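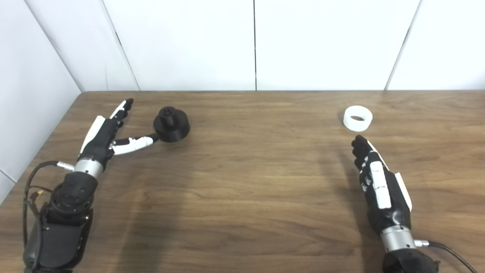

Tuesday, October 12, 2021
By Halima Okeke, to the Clamari list

Small assembly is the bit of shop work I've been waiting years to see a machine have a proper go at, and I'm more hopeful than I was in June. Lifting boxes is old news. Putting a collar on a holder is another matter, because you need one hand to steady the part and the other to bring the ring over without tipping it. With the black base over on the left under a thumb and the white ring lying across the table by the other hand, you've got the job laid out just as I'd lay it out for a new starter. Those are proper fingers too, with cables and all!

Ebuka Usman wrote:
> I've heard "two more years" ever since I joined this list. At Isah
> we do up to 200 small fittings a shift by hand. Show me a machine
> that can do 9 in a row with nobody hovering and I'll buy the
> biscuits. As for the home, my daughter can empty a dishwasher and
> she is three.

Ebuka, fair enough, and I'm not going to tell you to sell your benches. But I think you're measuring the wrong end of it. Speed comes late. What I look at is whether both hands are any use at once, and for a long time they weren't. You'd get one good arm and a clamp, and somebody had to build the clamp, and then the part changed and the clamp went in the skip (ours at Drullinine is full of them).
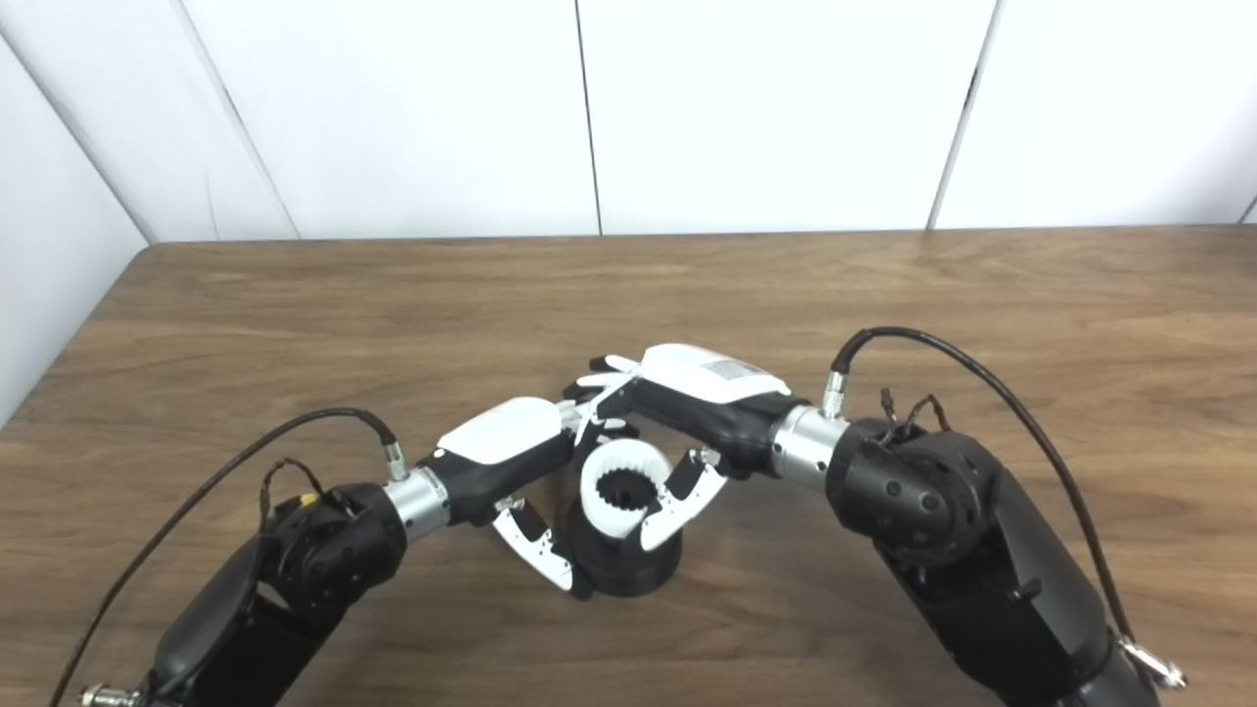

Take the clamp away and a lot of other jobs come within reach. Jar lids, the filter in the tumble dryer, the wretched bayonet cap on our coolant tank. They all want something held still while something else gets pushed or turned. I'd put lids first and laundry a long way last, cloth being cloth. I'd love to hear from anyone doing plumbing fittings, as I reckon those sit somewhere in between.

Still no idea what any of it would cost a shop our size, so don't ask!

Halima

Comments

Perla Zamudio: Agree on the clamps. We keep two for a part we stopped making.

Olumide Oyewole: What about threads? A ring that drops on is kind to you. A fine thread will cross if you so much as breathe.

Ebuka Usman: Chocolate ones, if it comes to that. Nine in a row, mind.

Recent on the list
Fliltano feeder keeps jamming (Somtochukwu Haruna)
Which jobs would you hand over first?
Bench heights, again
Spare coolant caps wanted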